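In defence of the loud tablecloth

By Yanling Liang

When I moved into my present flat, my neighbour Kerstin Sandberg came with a bag of things she did not want any more. She is a generous person and she has very good taste, so the bag was full of linen. There were napkins in the colour of oatmeal, two runners in the colour of wet sand, and a large cloth which she called stone. I thanked her and I meant it. I washed everything, I ironed it, and I put it in the drawer under the oven, where most of it still lies.

I want to write here for the other kind of cloth, the printed kind with fruit on it, which my educated friends find a little embarrassing. I do not think it deserves this treatment. I have lived with printed cloths since I was a child, and with plain ones for some years when I was trying to be modern, and I believe I can compare them fairly.

My first argument is about dirt, and I know it is not elegant. A table is a place where people spill. On the stone-coloured cloth, one drop of soy sauce becomes the most important thing in the room. The guest who dropped it apologises, then apologises again, then moves her glass to cover it. I have watched this happen at my own table and it made me unhappy, for I did not invite her to feel guilty. A busy print forgives. A drop of sauce falls among the leaves or the lemons and the conversation continues. My mother used to say that a good cloth should keep secrets, and she bought her cloths according to this rule.

My second argument is about light. I live on the ground floor, facing north, in a street where the houses opposite are tall. In winter my kitchen is grey from breakfast until I switch on the lamp at 4. People who write about interiors often recommend natural, quiet colours, and I suspect they have large windows. Beige needs sun. Without sun it looks like cardboard. A strong yellow or orange does not need very much help, and it gives a dark kitchen something to look at.

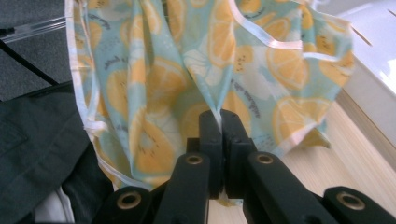
My opponents say that the fruit print is childish, and this is the objection I take most seriously. They mean that a grown person should not need pictures of food on the place where the food will stand. I have thought about it, and I notice that we do not say the same about flowers. A rose on a curtain is traditional, a rose on a teacup is even refined, but cut an orange and print it on cloth and suddenly we are in the nursery. I cannot find the logic. A slice of citrus is one of the best shapes a designer can borrow. It is round, it has its own spokes like a wheel, and the centre is pale, so it carries its own light with it. Put it on a cool pale blue, with some white blossom between, and the orange becomes stronger and the blue becomes fresher, and each colour does a service to the other. The person who drew such a pattern was working with the same rules as the person who drew the roses.

About the lettering I am less certain. Many of these prints also have words scattered between the fruit, in a grey line that imitates handwriting, and I understand those who dislike it. Words on a cloth are a strange thing. One begins to read without wanting to, and a plate always stands on the end of the word. I had once a cloth from the market in Dilach with a whole recipe on it, and in four years I never learned how much sugar was needed, for the bread basket was always there. But I got used to it. Now, when the writing is small and dark and not too much of it, I see it as a kind of twig.

There is also the question of money, which the lovers of linen mention rarely. In the shop Janari, near the station, the stone-coloured cloth in my table size costs 164. I went in last July to ask, with no intention to buy. For this price I could dress the table differently in every season and still have something left for what stands on it. I know the answer: linen lasts thirty years. Perhaps it does. My printed cotton from Flirkon has been washed more times than I can remember and the colour has become softer, as happens to all of us. When it is finished as a tablecloth it will become an apron, and after that it will be rags for the bicycle. I have never had the courage to cut up a piece of linen.

I must be fair to Kerstin, who will read this. Last spring I cooked fish for eight people and used her large cloth, and with candles and white plates it was very beautiful. For one evening it was exactly right. We all sat a little straighter. But in the morning I took it off quickly, before my coffee, and put the old one back, and I felt that I was at home again.

What I ask for is a small thing. When you visit somebody and there are oranges or cherries on the table in cotton, please do not say "how cheerful" in the voice one uses for a child's drawing. The person chose it. She stood in the shop, maybe at Lopes where the rolls hang too close together and you have to pull each one out by the corner, and she held it against the daylight and thought about her kitchen and her family and the wall behind the table. It is the same work of choosing that goes into the quiet cloth.

As for the drawer under the oven, I have made one change. The napkins are out. They look quite good on the lemons.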